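Skeltovora workshop in Sterden opens its self-built sorting robot to visitors

Press release, October

STERDEN – The shared workshop Skeltovora will show its self-built robot arm to the public on Saturday. The arm was designed, printed and put together by members of the workshop in their free time, and it learns to move small colored blocks on a table. Entrance is free, and children are welcome together with an adult.

The project has the name Woldemariam, after the street where the workshop had its first room. It began with a broken desk lamp. A member wanted to make the lamp follow his hands while he was soldering, and from this came the wish to build an arm with joints that can be controlled properly. The first version could lift almost nothing. The present version is the third, and it has been working on the bench since the summer.

"We did not want to buy a finished machine and only press the start button," says Teodor Rønning, who leads the project. "When you have made the joint yourself, you also know why it makes a noise. For us this was the most important part, and it is the part we would like to show to the visitors."

The material for the arm has cost the workshop 680 euros, including the motors, the power supply and all the screws. The printed parts were made on the two printers of the workshop. Some of them had to be printed many times, above all the fingers of the gripper, which were at first too thick to come between two objects standing close together. The fingers are now slender, and they can be changed with a single screw.

The exercise on the table is simple to explain. Blocks in different colors and shapes are placed on a wooden board, and the arm should bring them together by color. It may grip them or push them.
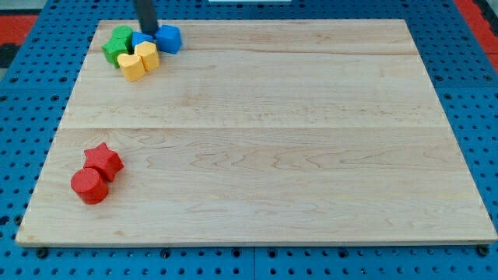

Pushing has given the group more work than gripping. A block that is pushed can turn, or it can take its neighbor with it, and a round one behaves differently from one with corners. The group has therefore written its own small program, called Zulalach, in which a person guides the arm through a movement and the arm repeats it afterwards. For one movement the members usually record 100 repetitions before they are satisfied. This takes a full evening, and it needs patience from the person who puts the blocks back.

"Many people believe that the programming is the hard thing," says Rønning. "In our case it was the table. The arm was standing on an old door, and every time it stopped quickly, everything was shaking. We lost several weeks with looking for the mistake in the software."

The arm is now mounted firmly, and the results have become more even. Still, the group does not call the project finished. Yellow and green are sometimes mixed up under the evening light, and the cable at the elbow wears out too fast. Both problems will be on the work list during the winter, and suggestions from visitors are very welcome.

On Saturday the doors open at 3 p.m. The arm will be shown in operation until 6 p.m., with short breaks for the motors. Visitors can guide the arm by hand and record a movement of their own. At a second table, members will explain how the joints are built, and older versions of the gripper can be taken in the hand and compared. The drawings and the parts list will be given free of charge to everyone who wants to build the arm at home. Please bring a memory stick if you would like to take the files with you directly.

About Skeltovora
Skeltovora is a shared workshop in Sterden for wood, metal and electronics. It is paid for by the contributions of its members. New members do not need any previous knowledge, but they take part in a safety introduction before they use the larger machines.

Contact for the press
Teodor Rønning, Project Woldemariam
Skeltovora shared workshop, Sterden
Journalists who wish to see the arm before the opening are asked to arrange a time with the project group.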